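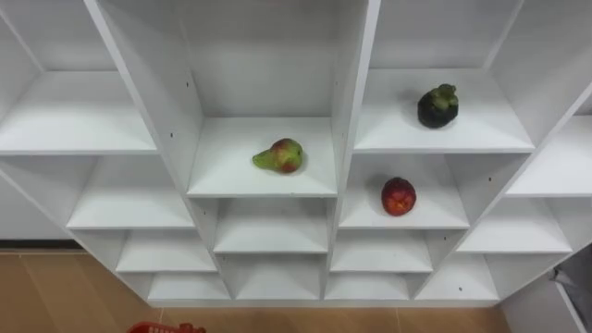
Two Hands and a Shopping Basket: Inside Molleo's Picking Kit

Monday, December 1, 2025

Most demo robots I get to see are bolted to a bench. Molleo, the two-arm picking kit from the small Istham firm Paisan, goes to the shelf – and I loved that before it had picked up a single thing!

I spent a morning with the firm's lead engineer, who would sooner talk about fingers than funding. "People ask about the arms first," she told me. "The arms are fine. The hands took us 2 years."

The kit comes with a multi-fingered hand on the right for taking items, while the left arm carries an ordinary plastic basket by its handle. Why not a tray on wheels? "Shops already own baskets," she said. "And you can tilt one toward the hand, so the drop is short. Fruit bruises if you look at it wrong."

The shelves are harder than they look, she added. White panels, white backs, deep pockets. "A pear on its side is a different problem from an apple. You have to decide where the fingers go before you're in the cubby, because there isn't much room to change your mind."

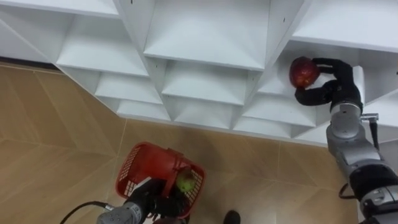

What the trial taught them

A first trial in Flidevstead in February ran to 100 picks, and 66 went through with no help. She gave me that number without being asked. "Most of the misses were the approach – knuckles on the divider. I'd like to see it again with the new wrist settings." So would I.

Comments (2)

shelfwatcher: Can it put things back too? Returns eat half my day.

orchard_lane: 66 is better than I expected with soft fruit. Nice read!

Related
Choosing a gripper for small shops
Our visit to the Istham maker fair

Contact | Copyright | Back to top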